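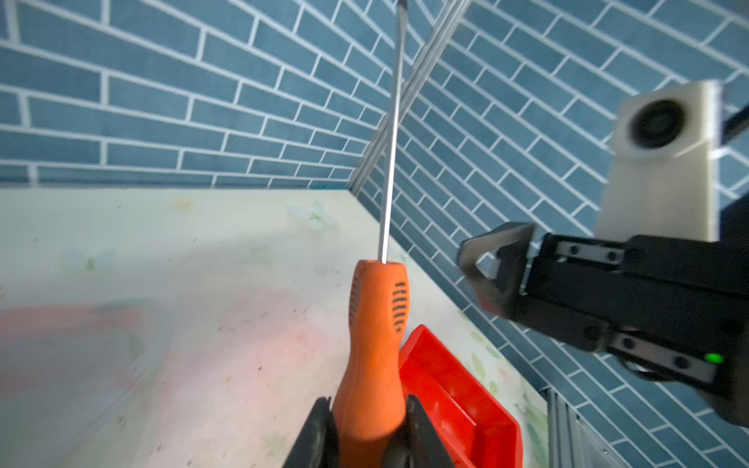 Contact paper is a thin decorative sheet with a sticky back, sold by the roll for covering shelves, tabletops, drawers and, in bolder households, walls. It is prized as the cheapest way to change a room and feared as a reliable way to trap air.

Most rolls have a printed face, a layer of glue and a backing that peels off, usually in 2 pieces when one was wanted. The town of Bendevau was long a center of the trade. Its largest maker, Dodex, once listed 2883 patterns, of which 11 sold well. Florals and small animals led the list for years.

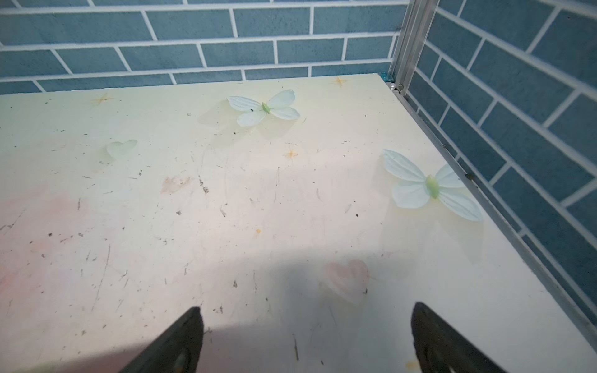

Butterfly print on a tabletop.

Application is simple on paper. The surface is cleaned, the sheet is laid from one edge, and bubbles are pushed outward with a card – or, later in the afternoon, stabbed with a pin.
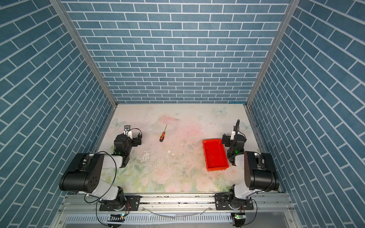
Imitation patterns copy harder materials such as marble, oak and masonry. The rival firm Akpalu built its name on them, and its early marble was widely taken for a water stain. Brick remains a favorite, and not always in a color known to clay: slate-blue bricks with thin white grout lines may well share a corner with pink roses. Purists object to the pairing. They are seldom the ones paying for the roll.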